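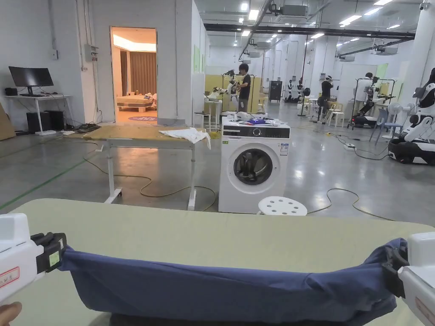

Posted by Nusrat Selvanayagam in February | Filed under: grippers, cloth

I've spent most of the month swapping between two sets of jaws on the hand-held grippers, and I've got enough notes now to write it up. The job is folding a long navy cloth: pick up both ends, pull it level over the green table, fold, put it down. Both sets fit the same white body, so the comparison is fairly clean.

The Travik jaws are the older ones. They close hard and they don't let go, even when the cloth is bunched into a thick band and most of the weight hangs in the middle. The trouble is picking up a single layer. I kept grabbing two, and the second one only showed up once I'd started the fold.

The Bistano jaws are narrower at the tip and much better at finding one edge. They do slip. Out of 69 folds I lost an end 13 times, nearly always on the right. I'm right-handed, so I may be pulling harder on that side — I haven't sorted out how to check.

Weight matters more than I'd expected. After about 2 hours my wrists were sore with either set, and the Travik pair is the heavier one. Geraghty suggested a forearm strap. I tried it and took it off again, as it got in the way of the trigger.

For now I'm keeping the Bistano jaws on and trying a grippier pad from Nonora. If the pads wear out as fast as the last lot did, I'll go back to Travik for the heavy cloths and put up with the double layers.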